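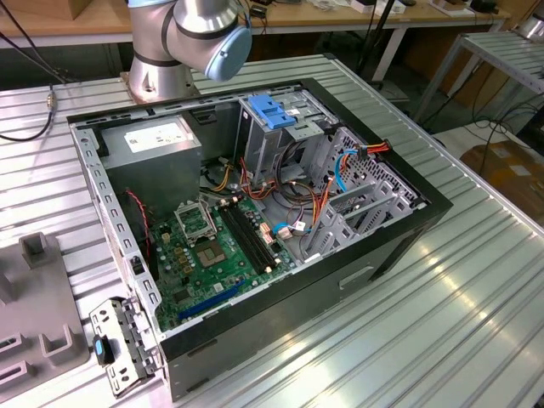

Quick one on stripping an old desktop tower down for parts, or getting it ready for a rebuild. Took me 52 minutes last time, with a coffee in the middle. August is donation month at our place so I'm doing heaps of these and keep getting asked the order. This is the order.

## Before you open it

- Shut down properly. Switch off at the wall, pull the cord.
- Hold the power button in for ten seconds.
- Touch bare metal on the case. Do it again whenever you've wandered off and come back.
- Phillips screwdriver, a few little tubs, masking tape, a pen.

Lay the tower on its side, open side up. Don't work on it standing up, you'll drop a screw behind the board and swear.

## Photos first

Phone photos of every cable, both ends. Then tape labels on anything you're unsure of. The fiddly ones are the front panel wires, thin twisted pairs, often red and black or similar. Colours don't tell you which pin they go on, so write it down.

## Memory and cards

1. Push the clips at the ends of the memory slots outwards. Stick pops up. Lift it straight, hold by the edges.
2. Cards next. Undo the screw at the back bracket, release the catch on the end of the slot if there is one, pull straight up. No rocking side to side.
3. Sticks and cards into anti-static bags. Not the freezer bags, I know they're right there in the drawer.

## Processor

Cooler off first. Unplug the fan, loosen the screws a bit each, going corner to corner. If it's stuck, twist gently. Don't yank.

Then unhook the socket lever, let it up, flip the metal bracket open and lift the chip straight out. Leave your fingers out of the socket. Bent pins are a misery and I've written off a Giten board that way, totally my own fault.

If the board is getting kept, put a plastic cover over the empty socket and close the bracket. Dust gets in otherwise.

## Drives

- Data cable off. Some have a metal clip you squeeze, some just pull. Hold the plug, not the cable.
- Power plug off. These get tight, wriggle it.
- Work the latch on the drive cage. Plastic latches on older cases go brittle so go easy. If it wont move, look for a screw you missed before you lean on it.
- Drive goes straight in the wipe pile. Label it.

## Power supply

Leave it till late, the cables are everywhere. Big plug on the motherboard has a clip, press and pull. Then the smaller one near the processor. Then everything else. Four screws on the back of the case usually, keep a hand on it when the last one comes out or it drops on the board.

**Never open the power supply itself.** It can hold a charge long after it's unplugged. Dead ones go to e-waste whole.

Read the sticker and write the wattage on your list.

## Motherboard

Last out. Count your screws in and out of the tub. Lift the port end up and away from the back plate, slide it clear, onto cardboard.

## Where it all goes

Bin 83 on the Palemow shelving is boards, the one next to it is power supplies. Cables tied with a twist tie, not knotted please. Empty cases get a quick vaccum of the loose stuff and get stacked by the roller door, handles facing out so you can grab them.

Screws back in the tub, tub taped inside the case.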